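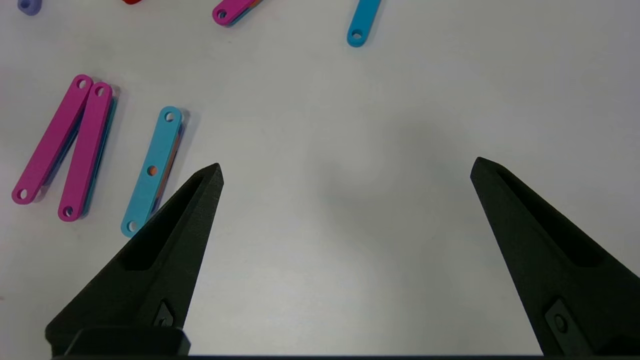

Wrist cam view, fingers open, linkage bars waiting on the left

Tusside gripper build – picking up flat plastic links

geltik
Posted May 14, 2024
Hello all, long post, sorry, put the kettle on. The arm in our shared workshop finally has its new fingers on and I'm over the moon with how they look! The trouble is the coloured linkage bars. They're so flat that the pointed tips skate over them, and where two are stacked I get both or neither. I ran 200 tries over the weekend and 662 lines of log later I still can't decide whether to change the fingers or the table. Any thoughts gratefully received.

lonar_bench
Lovely work, and I do like that slot down the inside of each finger. I'd leave the table alone and glue a bit of thin rubber to the tips. Mine went from hopeless to quite decent with a strip cut from an old bike inner tube.

sakamoto
I'm going to disagree (fondly!) with lonar. Rubber on the tips makes them fatter, and then you can't get under a flat bar at all. Put a soft mat on the table, 5 mm craft foam will do, so the tips can press down a little either side of the bar before they close.

lonar_bench
Foam is fine until the camera has to find the pale blue ones on it. White gives you nice clean edges – I wouldn't throw that away.

sakamoto
White foam exists, you know :)

geltik
Ha, thank you both. I've got white foam in the drawer, so that goes down first, and I'll do another 200 with the bars spread out singly. Stacks can wait. If it's still slipping I'll go hunting for an inner tube.

lonar_bench
Do post the log either way. And slow the close down a touch while you're at it, I had mine far too quick.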